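Gray bins for kid clutter: one big one or lots of little ones?
Home & Household > Decluttering and Storage

Posted by plettonmama, January 16, 2023

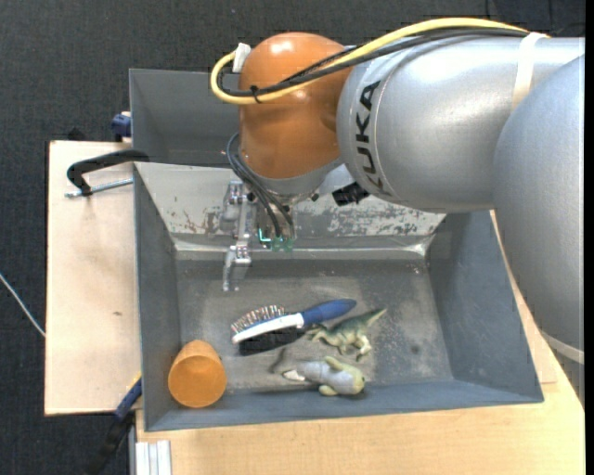

Hairbrush, dinosaur, the other animal and an orange cup, all in the front bin.

OK so I need opinions from people who have survived this stage. I went over to plain gray bins in November after the wicker baskets gave up, and my rule was one bin for "stuff that has a home somewhere else." You toss it in during the day and empty it before bed. Great idea, right? Except we are NOT emptying it before bed, and now I go looking for a hairbrush in with the dinosaurs every single morning.

Do I split it up by type, or do I just get stricter about the emptying? I have a second bin the same gray and I could go either way.

----
jakier_jo wrote:
Split it! Bathroom stuff in one, toys in the other. A hairbrush living with toys is how you end up brushing glitter into somebody's hair (ask me about picture day).

----
Régis Coste wrote:
I disagree with Jo. Once you sort by type, it stops being a drop bin and becomes storage, and then the cup lives there forever. Keep it mixed and keep it small. If it's full, it's time to walk it around the house. We've done it that way for 8 years with 2 kids and a dog who steals socks.

----
jakier_jo wrote:
Régis, you also told us in the pantry thread that labels are a waste of tape, so I'm taking this with some salt :)

----
Régis Coste wrote:
They are a waste of tape.

----
koo_and_two wrote:
Can we talk about the cup though? Cups go to the kitchen, period. I don't care what system you have, food and drink things don't go in a bin. I found one of ours behind the couch with a raisin welded to the bottom.

Also is the bottom of that bin scuffed, or is it dust? Mine got those same pale marks and dish soap did nothing.

----
plettonmama wrote:
Bit of both I think! The dusty patches wipe up, the scuffs are there for good. I've tried baking soda and one of those white sponges and I've made my peace with it.

And yes, yes, the cup. I know.

----
Nam-gil Ma wrote:
What worked for us was a bin per person. I paid 35 dollars for a set from Drututar and each kid empties their own before dinner. The little one mostly dumps hers on her bed, but at least it's out of my living room.

----
koo_and_two wrote:
A bin per person is good until you have the "that's not mine" fight over a dinosaur.

----
plettonmama wrote:
We already have that fight, lol. I think I'll try Nam-gil's way for two weeks with the bins I've got, and the hairbrush is going on a hook by the bathroom mirror tonight. Will report back.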